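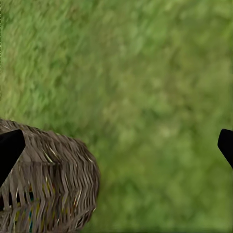
The open day at Lasard started at 9 in the morning in February, and most of the visitors went straight to the big screen at the back of the workshop. That was where Yara Sfeir was running Quan, the simulator her group uses to try out robot grasping before any hardware is switched on.

The job that morning was a wicker basket on a lawn. Sfeir picked it because wicker is hard to model. The surface is uneven, there are gaps in the weave, and a grip that works on a box may not hold on a rim made of twigs.

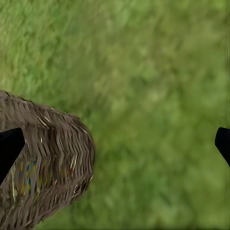 She had the group run the task 300 times the week before the visit, moving the basket a little for each run. Visitors could ask for a new starting position and watch the gripper begin again. A retired machinist asked why the fingers open so wide. Sfeir said a wide start leaves room for error when the basket is off to one side.
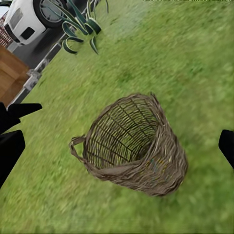

The basket on its side on the simulated lawn, with a parked car beyond the curb.

Bilal Bataineh built the yard. He spent 5 weeks on it, much of that on the grass, and he is still not happy with how it looks close up. The view from the gripper matters most to him, as the control software has to work from it.

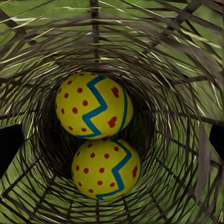 Lasard Simulation Group

Balls make the task harder, Bataineh told the second tour. Two yellow ones with blue zigzag stripes lay inside the basket for part of the demonstration, and their weight has to be figured in along with the basket's.

The group plans to move to a real arm next. Sfeir expects to need 100 trials on the bench before she trusts the numbers. Tours ran until 4, and the last visitors were still asking for new starting positions when the lights in the hall went down.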